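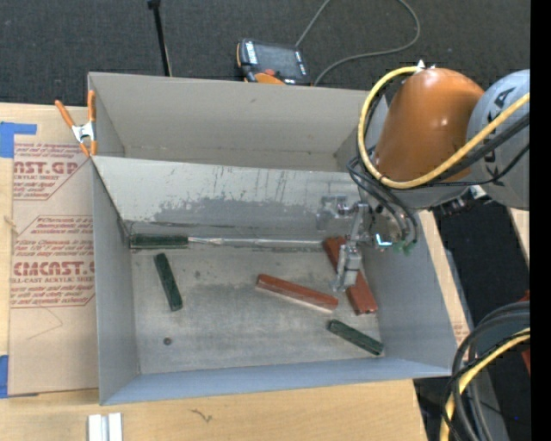

Bin two, the gripper over the long red one.

By February the arm had a name, which was Oda, and I had a chair that nobody else was allowed to adjust. I was the night half of the Grernik project. The day half left me notes on the back of packing slips. The first one I ever got said: "Five blocks, three green, two red. Pick one, put it behind the wall, repeat. Be nice to the hoses."

I loved it from the first hour. I should say that now, because my sister thought it was the saddest job she had ever heard of. "You move a block," she said on the phone. "And then what?"

"Then I put them all back and do it again!"

She was quiet long enough that I heard her kettle.

But you have to imagine it. I held a wand in my right hand, and whatever my wrist did, Oda did, a blink later. I pressed the pedal to start a take. I reached, I closed, I lifted, I carried the block over the divider and set it down in the narrow side, and I let go of the pedal. One example. Everything went into the take: the joints, the pictures, how hard the fingers squeezed. Somewhere down the hall a machine called Eveck chewed on all of it and tried to work out what I had been thinking.

What I had been thinking was mostly about corners. A block in the open is easy, a child could do it. A block shoved up against the base of the divider is a different animal. You can't get a finger behind it. The first few nights I just mashed at it until it popped loose, and in the morning there was a packing slip on my chair. "Eveck has learned to mash," it said.

I went and watched, and oh, it had. They let it drive for an hour at shift change, and there was Oda coming down on a green block in the rear corner with my exact impatience. Down, slide, bump. Down, slide, bump. It even had the little pause I make before I try a thing that has already failed. I stood there with my coat half on and laughed until the day half asked if I was all right.

I was better than all right. I had taught somebody something! It was a bad something, but it was mine.

So that night I slowed down. I worked out that if you put one finger on the near end of a block in the corner and pressed, very lightly, and drew it toward you, the far end swung out by itself. Then you could go in from the side like a person. It took me 12 tries before I had it clean. I kept the 12 in a folder called "no" and started over.

The target for the month was 1875 takes. Prumar, who paid for the building and the bins and me, wanted them spread out: green blocks, red blocks, flat ones, slanted ones, blocks lying close enough to touch. I had a sheet with boxes to tick. Around three in the morning I would stop looking at the sheet and just throw the blocks in, the way you throw dice, and take whatever they gave me. I got fond of certain throws. There was one where the long red block came down steep along the right side and the other lay beside it, and to get the first you had to thread a finger between them — and I felt that one in my teeth every time.

I talked to Oda, too. You would. "Over a bit," I'd say, moving my own hand over a bit. "Lovely. Now down. Down. No, that's the wall."

Take 531 is the one I remember. A green block in the front right corner, slanted, nearly up against the seam. I reached in and pressed the near end and drew it back, and the far end stuck. I don't know why. I let go, and I was about to bang the pedal and send the take to the "no" folder when I thought, well, what would I want somebody to do if they were learning this from me? So I kept my foot down. I lifted the fingers clear. I waited. I came around to the other end, lower, and tried again, and it moved, and I carried it over the divider with my shoulders up around my ears and set it down so gently I couldn't hear it land.

I ticked no box for that one. The sheet didn't have a box.

They trained Eveck again at the end of the month. I stayed past my shift with a cup of the bad coffee, and the day half threw the blocks, and the first 4 went over the wall as if it had been doing it for years. The last was green, and it had ended up in the front right corner.

Oda came down and pressed and drew back. The block stuck.

"Here comes the mashing," said the day half.

The fingers opened. They lifted clear. The arm hung there over the bin with its hoses swaying a little, for just as long as I had waited, and I found I had put my coffee down on somebody's keyboard. Then it went around to the other end.

I called my sister from the parking lot. It was barely seven and she answered with her mouth full.

"You moved a block," she said.

"No," I said, "listen — listen, I wasn't even holding the wand!"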